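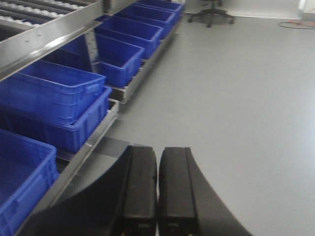
Stock Records Clerk (Returns and Small Parts)
Kurup site, permanent, full time

Clondska supplies spare parts for domestic heating and water systems to trade counters and independent fitters. We are recruiting a clerk to maintain the stock records for the returns and small parts section. The post reports to the section supervisor, Tadhg Ní Mhurchú.

Purpose of the post

The postholder keeps the written and electronic record of what is held, where it is held and in what condition. The section carries 279 part lines, most of them valves, seals, sensors and fixings. Returned goods are booked in against the original order number, inspected, graded and either put back into stock or written off. Errors at the booking-in stage are the main source of disputed credits, and the post exists to reduce them.

Main duties

Book in returned goods and match each item to its order and delivery note.
Assign a condition grade using the written grading sheet. Items that cannot be graded are referred to the supervisor.
Carry out cycle counts to the published schedule and record all differences, including those later explained.
Raise credit requests and pass them to the accounts office by 3.30 pm for same-day processing.
Keep location labels current. A label change must be entered in the system before the goods are moved.
Prepare the month-end variance report.

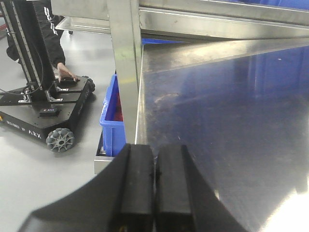
The stock system in use is Nirneo, version 8. Full training is given and previous knowledge of it is not required. Applicants should be comfortable with spreadsheets to the level of lookups, filters and simple conditional formulas.

Essential requirements

At least 2 years in a stock control, stores, purchasing or accounts role.
Accurate keyboard work. Shortlisted candidates will complete a timed exercise of 140 entries taken from mixed paperwork, some of it handwritten.
Ability to read a parts diagram and identify a component from a list of dimensions.
Clear written English. Notes on disputed returns are read by customers.

Desirable

Knowledge of heating or plumbing parts.
A current counterbalance truck licence. The post does not include regular truck driving, and no extra payment is made for holding a licence.

Hours and terms

Hours are 7.30 am to 4 pm with an unpaid half-hour break at midday. Overtime is offered in August, when the annual count takes place, and is paid at time and a half. Leave cannot normally be taken during the count. Safety footwear is supplied and must be worn in all stock areas. Parking is free but limited. The Asusura bus stops at the main gate, with the first service arriving at 7.10 am.

The probationary period is six months. Pay is set on the clerical scale at point two or three, depending on experience, and is reviewed each April. 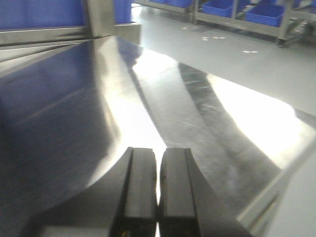 Clondska Stock Control Department, Kurup

How to apply

Send a CV and a covering letter of no more than one page to Mélanie MacDonald in the personnel office. The letter should describe one occasion on which you found a discrepancy in a record and the steps you took to trace it. General statements about attention to detail will not be scored. Please state your notice period and any dates on which you cannot attend.

Interviews are held on site and last forty minutes, excluding the timed exercise. Candidates who need adjustments to the exercise, such as large print or extra time, should say so when accepting the interview. Two references are taken up after an offer is made, one of which must be from the most recent employer.

Applications from agencies will not be considered for this post.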